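The kitchen counter and I are on speaking terms again

So where was I. Last time I was complaining about the pantry shelf, and a few of you wrote in to say the shelf was never the problem, the counter was. Fine. You were right! I spent most of Thursday evening on the counter and I have opinions now.

When we moved to Floldale I was so in love with the marble pattern, all white with that gray veining, that I swore I'd keep it clear. I think that lasted 2 weeks. Then the toaster oven came out of its box, then the regular toaster, and after that it was like the counter had sent out invitations. Play food from the kids' corner, cups, lids for containers we no longer own, a spoon on its way to somewhere else.

My first try at fixing it was the Nekitz method, the one from the little booklet, where you pull everything forward, put like with like, and don't let yourself open a drawer until you're done sorting. I got as far as the pulling forward. Somehow the fabric fruit ended up on my good blue plate, looking very much like a still life, and I couldn't bring myself to break it up.

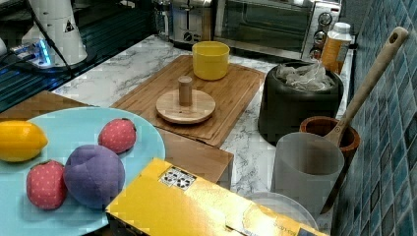
Anyway, the bags. I save bags. My mother saved bags, and I will probably save bags until I die. I used to have a whole drawer of them and you couldn't shut it without pushing them down with one hand and closing with the other, and then it would never open again. Stuffing them all into one container has been the best thing I've done in that kitchen all year. The rule is that when it's full, it's full, and any new bag has to go out the door with something in it. The drawer is now for dish towels and it opens like a dream.

Cutting boards were harder. I own too many and I like every one of them. The one with the groove stays out for good, because I cut tomatoes almost every day and the juice has to go somewhere. The others are supposed to stand up in the cabinet next to the baking sheets. They do, some of the time.

Then there was the question of what gets to live along the wall. I've gone back and forth on this more than any grown woman should. Wooden spoons stay out, no discussion – I'm not digging around in a drawer while the onions are burning. Cereal I tried to put up high, and it was back down by the next morning (I know who did it, and I was told it was "easier this way"). The jar can stay because I fill it myself from the big bag I get at Tastuvetti, and if it's put away I forget I have any and buy more. Ask me how I know.

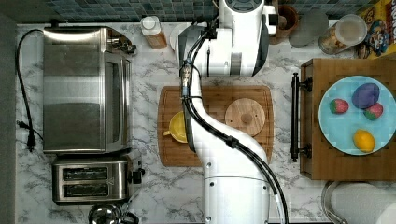

The board in its spot, with the yellow measuring cup on top and both toasters down the left side.

The toasters are still the sore point. Do we need two? The little one does bread and the big one does everything else, and every time I bring up getting rid of one of them I lose the vote. I looked at one of those rolling carts at Yáñez, which would hold up to 300 pounds (what do they think I'm toasting?), but it would have to stand right where the cabinet door swings open. So they're staying put. I did wipe out both crumb trays, and I'm not going to tell you what came out of there.

What I'd still like is a tray for the bits that wander, mostly lids. There's always a lid lying flat somewhere with nothing under it. I've started a shoebox for the ones I can't match up, and if they haven't found their other halves by April they're going.

Next time I'll do the spices, if I can face it. I opened that cabinet this morning and a jar of cumin fell on my foot, so I closed it again and made coffee.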